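Kistora, props and bench
2023-06-05

Stock list first. It now stands at 106 lines, up from 100 on the last page. Four of the new ones are bathroom bits, the other two are the beige tube and a second roll of packing tape. Line 404 in the old numbering was a duplicate of the soap and I have struck it out. Old numbers stay as they are on the labels, so please don't renumber the bags.

Bench

Narrow work area against the white wall, same as before. Light-blue tray in the middle, small things along its back edge: the little clear bottle with the white cap, the tall black thing, the soap-like bar, the round white lid. Tube outside the tray on the right. Water bottles to the left, on their sides, stacked close.

I had wanted the bottles upright, but stacking them on their sides keeps them together and leaves the tray side of the bench alone. The handles are the awkward part. If they all point the same way the rows sit flat, and if one is turned it lifts the bottle next to it.
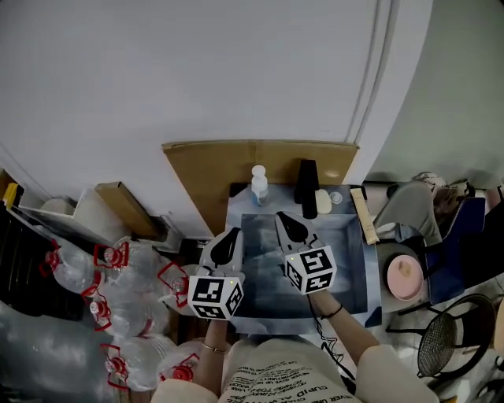 The blue stuff in the little bottle is getting low. I haven't put a top-up on the order yet. It is on the Rungrueang list with the caps, and that list goes in at the end of June, so anyone who wants something added should write it on the sheet by the sink and not on the back of this page.

The tray itself is fine. I looked at the Zerkine one again in the catalogue and it has a deeper rim, which would make things harder to lift out and harder to wipe. Staying with the shallow one. It gets a wipe with a cloth at the end of the day, centre part first, then the rim.

Cardboard
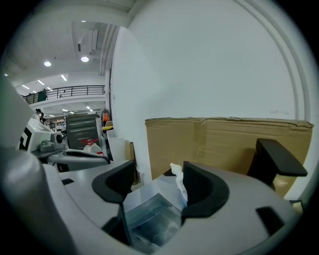 We need to decide what to do about the boxes. I have been keeping them behind the work area as a backing, and they do the job, but they wear quickly. The big one lying along the wall has gone ragged on its top edge, with a small tear in it, and it will only get worse with people leaning over. Brown tape along the top would do for now – fold it over both sides and press it down. The proper answer is a cut sheet the full length of the bench. I measured for that and then lost the scrap of paper, so it needs measuring again.

Flat sheets can stay standing against the wall as long as they don't slide. Anything creased can go to recycling once there is a replacement, one out and one in. I would sooner have an untidy backing than a gap.

Still to be put away: the offcuts from last time, the empty bag the caps came in, and 3 marker pens, two of them dry.

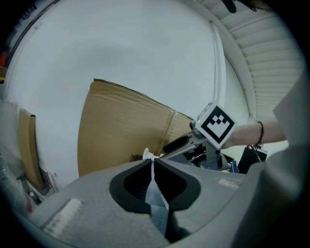 To do

Measure the wall behind the bench and write it in here, on this page.
Tape the top of the big box.
Wipe the tray, dry it, put the small things back along the far edge.
Turn the bottle handles the same way round.
Bag the spare caps and label with the old number.
Ask for the long ruler back from upstairs.
Copy the six new stock lines on to the shelf sheet.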